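Kutley Catchment Well Water Records

Readings from private wells and boreholes on farms in the Kutley catchment, put together for growers who irrigate from groundwater. Version 3 replaces the two earlier releases, which had the nitrate columns in the wrong order.

What is in it

The main table, wells.csv, has 3,373 rows, one for each water sample. Of these, 2,595 have a full set of results. The rest lack chloride, conductivity or both, mostly from the first season, when the Moroz meter was away for repair. Missing values are left blank and have not been filled in.

Columns

well_id – short code, stable between versions
month – month of sampling, no day given
depth_m – depth to water in metres, measured before pumping
nitrate – mg per litre, as nitrate (not as nitrogen)
chloride – mg per litre
conductivity – microsiemens per cm
use – stock, irrigation, washing or house
notes – free text from the field sheet, spelling left alone

How samples were taken

Wells were pumped until the temperature reading settled, then sampled into clean bottles and kept cool until they reached the Flornov laboratory. Farms with more than one well have a separate code for each. Results below the detection limit are entered as half the limit and marked in the notes. 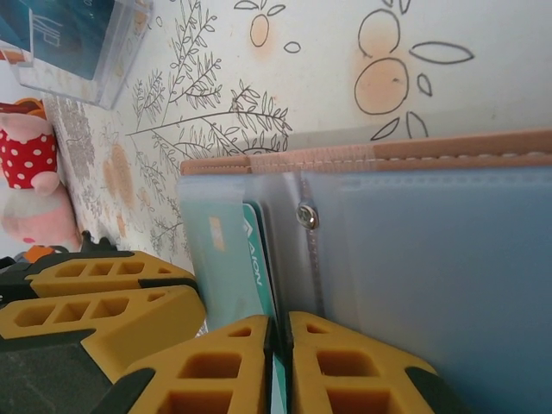 Jannik Petersen wrote after version 2 that the December readings from the Ikotau side looked too low to him, and asked whether the wells there had been topped up by flooding. They may have been. Those 14 rows are now marked "flood?" in the notes and are best left out of any trend.

Known problems

Depth was taken with two different tapes, and 11 wells show a jump where the tape changed. Locations are given to parish only, as agreed with the farms. House wells are few – do not use this table to judge drinking water.

Licence

Free to use and share with credit. Corrections are welcome, with the well_id and month.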